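Sorting the toy bin, part two

Last month I wrote up the shelving in the spare room at the Flanport house. A few readers asked what happened to the loose things that used to live on those shelves, so this post covers the bin system. It is mostly about sizes and rules. If you came for paint colours, the next one has those.

The starting point was two plastic tubs with clip lids. Both were deep and narrow, and both failed the same way. Anything flat went to the bottom and anything with legs locked together on top of it. To get at a puzzle piece you had to tip the whole tub onto the floor, and once a tub has been tipped it tends to stay tipped until bedtime.

I replaced them with wide, open bins. The rule I settled on is that a bin should be wider than it is deep, and that an adult arm should reach the bottom corner without the elbow going past the rim. Depth is the figure most people get wrong. I tried 31 cm first and it was too much for small toys. At 19 cm the contents sit in a layer or two and you can find things by looking. I kept the deeper one for balls and soft toys, where it works well enough.

A sloped side is worth having if you can get it. Small items slide down to the fold and collect there, and you can sweep them out with one hand. The drawback is that long objects also end up along the fold, all pointing different ways, and need to be lifted out before you can get at the rest. On balance I would still choose the slope.

Metal or plastic comes down to noise and weight. Metal is loud when a hard toy is dropped in from height, and a full metal bin is not something a child should be dragging off a shelf. It does wipe clean in seconds and the corners don't crack. I put felt pads from Wodness under ours. They have held up since September, apart from one that peeled off when I slid the bin instead of lifting it. I have since glued it back on with contact adhesive, which I should have used on the lot.

For sorting, I gave up on categories by theme. Themes drift. A plastic fish is a bath toy in the morning and a zoo animal by lunch, and there is no point arguing the matter every evening. I now sort by how an object behaves in a pile:

Rigid with limbs: dinosaurs, horses, most figures. These tangle. Keep them shallow.
Rigid and smooth: fish, cars, blocks. These settle and can be stacked deeper.
Handled things: brushes, spades, play kitchen tools. These bridge across everything else and should have their own container, ideally an upright one.
Soft: anything goes.

The third group made the largest difference. One brush lying on an angle can hold up half a bin of other toys, so the pile looks full when it isn't. Moving the handled things into an old Amundsen biscuit tin freed up a surprising amount of room.

The evening pack-up now takes 15 minutes, including the arguments. Before the change I didn't time it, so I can't give a proper comparison, but it regularly ran past the start of dinner.

There are two things left to fix. The Tuvo labels I printed won't stick to a curved rim, so I'll try tie-on tags. I also want to raise the bins off the floor, as vacuuming around them is a nuisance and fluff gets under the edges. A pair of flat timber boards would do the job cheaply, provided they are level with each other. If one sits even slightly proud, the bin rocks every time someone leans in.
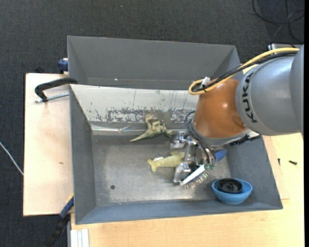
I have some pine offcuts left over from the shelving and will start with those. They need sanding along the long edges and a coat of clear finish, and I want to leave them a few nights in the garage to cure before anything heavy goes on top.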